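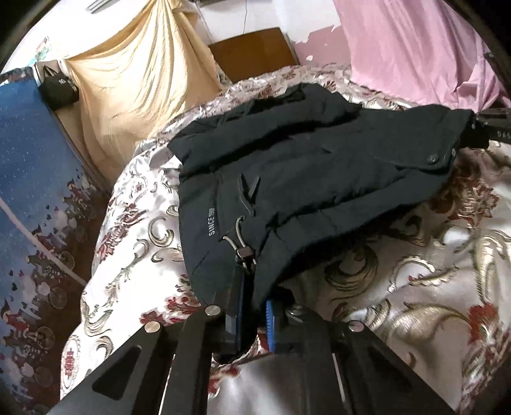 Last updated: 2019-11-15

I sang in my first all-night vigil last month and I'm still humming it on the bus!

Our parish in Bremurdale has kept the feast in October for as long as my mother can remember, but I had always gone for the morning Mass and the food, and skipped the night before. This year Divina Samonte called and said the choir was short on altos and would I please come. Divina is hard to turn down. I said yes before I knew it meant 11 hymns, four of them in a language I only half speak.

We practiced on Tuesday evenings in the side chapel. Virgilio Lacson plays the organ and he is a patient man – we went over the second verse of the opening hymn so many times that I started dreaming it. He has the old hymnal, the one with the brown tape down the spine, and number 123 is his favorite. It's mine now too. It starts low and quiet, then the men come in underneath, and the first time we got it right we all just stood there grinning at each other.

The vigil itself began at nine. There was the rosary, then the readings, then a long stretch of silence that I was dreading (I fidget, ask anybody who has sat next to me) and ended up loving. Around two in the morning Father read the names of everyone from the parish who had died since the last feast. I knew more of them than I expected. My aunt was on the list. We sang after that, very softly, and I got through most of it.

By sunrise the church was filling up again and the candles by the side altar were nearly gone. The procession went down to the river and back, with the little kids up front and the Panatar families carrying the banner, and then there was rice and coffee and so much pancit in the hall. I slept until four in the afternoon.

So I've joined the choir for real! Advent practice has started already, same chapel, same time, and Virgilio handed out a Gloria with a top line that makes the sopranos groan. If you live nearby and can more or less carry a tune, come on a Tuesday. We still need altos, and basses even more – there are only two of them.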